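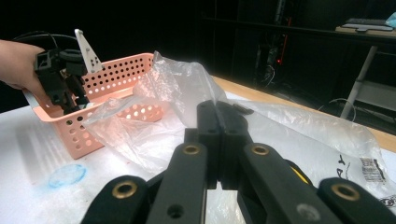
Scoreboard for a village cricket ground, and where to put it

Posted by Britta Kettler, January 3, 2021

Hi all, and happy new year to anyone else who spends the off season worrying about a field.

I look after the ground for Mokunitz Cricket Club. We're small, we have one square and one pitch we're proud of, and for as long as I've been there the scoreboard has been a set of tin plates hung on nails on the side of the equipment shed. Last September a storm took a good piece of the shed roof and about half of the board went with it. We never found the 4s. We finished the season with a whiteboard, and by the second over of a drizzly afternoon you couldn't read a thing on it.

The club has agreed to put money into a proper board and I've been told to come back with a plan. What I have so far is two options. The first is a secondhand electronic board from a club that folded. It's a Flanora, the older kind with the amber digits, and they want 1518 for it with the controller and the cable. I've seen it lit up indoors and all the digits worked. The second option is to build a new manual board with number plates that flip over or slide in, and Bühler (the lumber yard in town, they've always been good to us) would let us have the timber at cost.

My heart says manual. I love a board with a kid sitting behind it changing the numbers, and that's how both of my girls learned to follow a match. But our scorers are getting older and one of them told me flat out she's not walking across the outfield every time a junior forgets that a wicket fell.

The other problem is position. The shed is at the west end, so in the evening the sun is right behind it and everyone at the tea tent is squinting. If I move the board to the north side it's square of the wicket, and the batsmen can see it fine, but it's only 21 paces from the boundary rope to the road there and I'm nervous about blocking the view for drivers coming out of the lane. South side is trees, and it's also where the ball gets lost.

So my questions, I guess: is an old electronic board a mistake for a club with no real electrician? Does anybody regret going manual? And is there a rule about where the board has to stand? I looked and couldn't find one but I may have been looking in the wrong place. We play in a friendly league, nothing fancy, 40 overs if the weather lets us.

Oh, and power. We have one outlet in the shed and the tea urn lives on it.

Thanks in advance!
Britta

3 answers

Severin Imhof

Hi Britta, I've been through this at our club and I did it in the wrong order, so let me save you some trouble.

First the position, because you can't sort out anything else until that's settled. I don't know of anything in the Laws that tells you where a scoreboard goes. Your league might have a ground rule, so ask them before you dig a hole. What you do have to keep clear is the line behind the bowler's arm at both ends, where the sight screens go. You say the shed is at the west end. Is it straight behind the bowler or off to one side? If it's straight behind, I'd get the board off it anyway, whatever you end up buying. Having numbers flipping over behind the bowler's hand is miserable for whoever's batting, and with amber digits it'd be worse.

I'd go northwest, if you've got the room. Off the corner, angled a little toward the tea tent. You lose the worst of the sun and you stay away from the lane. The way I tested ours was to pin an old bedsheet between two poles and leave it up for a whole evening, then walk around with a cup of tea and look at it from everywhere people sit. I wrote a score on it in black paint. My wife thought I'd lost it. But we moved that sheet three times and the place we ended up with wasn't one I would have picked from a drawing.

About the electronic board. I wouldn't say it's a mistake, but ask these things before you hand any money over:

Can you see it outdoors at about four in the afternoon, with sun on the face? Indoors tells you nothing. The older amber ones can wash out badly.

What does the controller plug into, and can you still get a spare cable? Ours has a connector that I've had to re-solder twice. A controller that dies in the middle of an innings leaves you with a large black box showing the wrong score.

How heavy is it? Ours weighs 228 pounds with the frame and we'd planned to carry it in for the winter. We carried it in one time. Now it stays out under a tarp with a padlock on it.

Where's the power coming from? Do not run it off the same outlet as a tea urn. Please get somebody qualified to look at the shed and tell you what that circuit can take, and get a proper outdoor run put in underground if the board isn't going on the shed itself. That could easily cost as much as the board, so get that price before you compare the two.

Manual boards I like very much. If you build one, make it so the plates go in from behind, with a roof over the person doing it and a bench wide enough for two kids, because no kid wants to do it alone. Paint the numbers a good deal bigger than you think you need. White on a very dark green reads well from our pavilion, and black looks smart but ours got so hot in summer the plates warped. Make two complete sets of digits plus extra 1s. You will run out of 1s. Think about 111 for 1 with the last man on 11 and you'll see what I mean.

What should it show? Total, wickets, overs, and the target or first innings score. I'd stop there for a start. We put both batsmen's scores on ours and it's the part that is always wrong, and then you have a number eleven on 6 who believes he's on 16 and wants it settled.

For your scorer who doesn't want to walk: a pair of cheap two-way radios. She stays at her table and calls it over at the end of the over, and the kid repeats it back. Works a treat, apart from when the kid leaves his thumb on the button and you get a whole innings of him eating chips.

Severin

Mandska

Get the electronic one!! We had tin plates too and I hated every minute. Fingers frozen in April and the wind always blew the 7 off. You press a button now and it's done. Ours was second hand as well and it's been fine for years, no electrician needed or anything, it just plugs in.

I don't think the sun matters that much to be fair, people can ask the person next to them.

Severin Imhof

Just to come in on the plugging in, Mandska, yours is on the wall of a clubhouse with modern wiring if I remember right. Britta's would be on a shed with a damaged roof, or out in the field. I'd still have it looked at.

oldsquareleg

Kept score for more years than I care to say so I'll speak up for your scorers.

Whatever you put up, the scorers need to be able to see it from where they sit. That sounds obvious but I've been to plenty of grounds where the board is mounted on the scorers' own hut, facing out, and they haven't a clue what it says. Then somebody shouts from the boundary, everybody stops, and you're leaning out of a window trying to read upside down. If the board goes northwest like Severin says, put the scorers on the south side or next to the tea tent, so they're looking across at it. They need to see the umpires clearly too, and not have the evening sun in their eyes while they do it, so check that with your bedsheet at the same time.

Also remember that the board isn't the record. The two books are. I've seen a captain wave a match won on the strength of a scoreboard and then have to get everybody back out of the showers. So don't spend so much on the board that the scorers are left on folding chairs in the drizzle. A table that doesn't wobble, some shelter, and tea at the fall of the fourth wicket is all I ever wanted.

I'm for manual, if you're taking votes. A Flanora at that price with no warranty and nobody around to mend it wouldn't tempt me. Timber you can fix yourself with what's in the shed. Do treat the end grain, though, and stand the posts in metal shoes off the ground. Ours rotted through right at soil level and the whole thing leaned over during a cup game, very slowly, with the total still on it.

Britta Kettler

Thank you all, this is so helpful! Severin, the shed is a bit off the line, but if a left-hander is in you can see the corner of it over the bowler's shoulder, so yes, I think it needs to come off there. I paced out the northwest corner this morning in my boots and there's more room than I expected. The ground falls away a little so the posts would have to be longer on one side.

I rang the people with the Flanora and asked if I could see it outside and they were a bit cagey, which I didn't love. They've said they'll wheel it out if I come over on a bright day. I've asked for a price on the underground cable too, and I'm bracing myself.

Oldsquareleg, point taken about the table. Ours wobbles terribly and has a folded beer mat under one leg. It's going on the list.

I've got an old sheet. Does anyone know if ordinary house paint will do for the test numbers, or does it just run if it rains?

Severin Imhof

House paint's fine, just let it dry flat overnight. And cut a few slits in the sheet or it'll go like a sail.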